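Inicio | Proyectos | Informes | Contacto

Informe de avance: taller de reparación y préstamo de herramientas de Reka

12/07/2019 -- Tiempo de lectura: 3 min

Archivado en: Informes a financiadores, Barrio, Reparación

Este informe cubre el segundo trimestre de la ayuda concedida por la Fundación Sutherland y sigue el mismo orden que el anterior. Las cuentas detalladas van en el anexo que enviamos por correo.

El local de la calle Porkar está en uso desde mayo. La obra de la instalación eléctrica se alargó tres semanas porque el cuadro antiguo no admitía la ampliación prevista y hubo que pedir otro. La compañía hizo la revisión sin reparos. Queda pendiente la rampa de la entrada, para la que tenemos licencia pero no fecha.

El préstamo de herramientas funciona con carné gratuito. Lo más solicitado son los taladros, las lijadoras y la escalera grande, que casi siempre tiene lista de espera. Hemos reducido el plazo de préstamo de la escalera a 3 días y lo hemos avisado en el tablón y en la web. Dos lijadoras están fuera de servicio a la espera de repuesto.

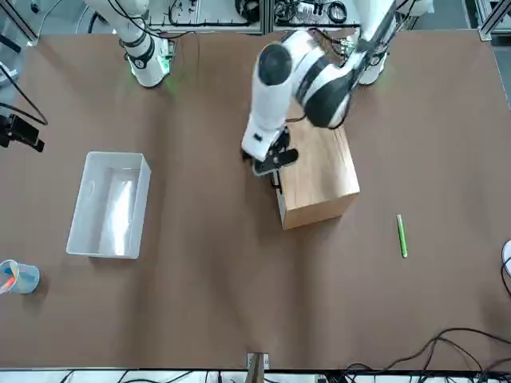

En cuanto a los cursos, se han impartido 11 sesiones de las previstas para el año. Femi Ekwueme ha llevado las de pequeños electrodomésticos y Fergus Kerr las de carpintería básica. Las de carpintería se llenan enseguida. Las de costura se anunciaron tarde y tuvieron poca asistencia -- en otoño las pasaremos a horario de tarde, que es lo que pidieron las personas inscritas.

En el trimestre se han gastado 3085 euros. La mayor parte corresponde al cuadro eléctrico y a la mano de obra; el resto, a consumibles y al seguro de responsabilidad civil. El seguro ha salido más caro de lo presupuestado. Pedimos autorización para cubrir la diferencia con la partida de difusión, donde sobra dinero porque los carteles los imprimió el instituto sin cobrarnos.

Hemos tenido un problema con las devoluciones. Varias herramientas volvieron sucias o sin los accesorios, y revisarlas ocupa buena parte de la mañana. Desde junio cada maletín lleva una lista de contenido que se firma al recoger y al entregar. Todavía es pronto para saber si basta.

Para el próximo trimestre están previstas la rampa, la compra de una segunda escalera y la ampliación del catálogo en línea hasta 40 fichas. También tenemos que renovar el convenio con el almacén Premier, que nos guarda el material voluminoso -- vence en septiembre y aún no hemos recibido el borrador. En cuanto llegue se lo remitiremos.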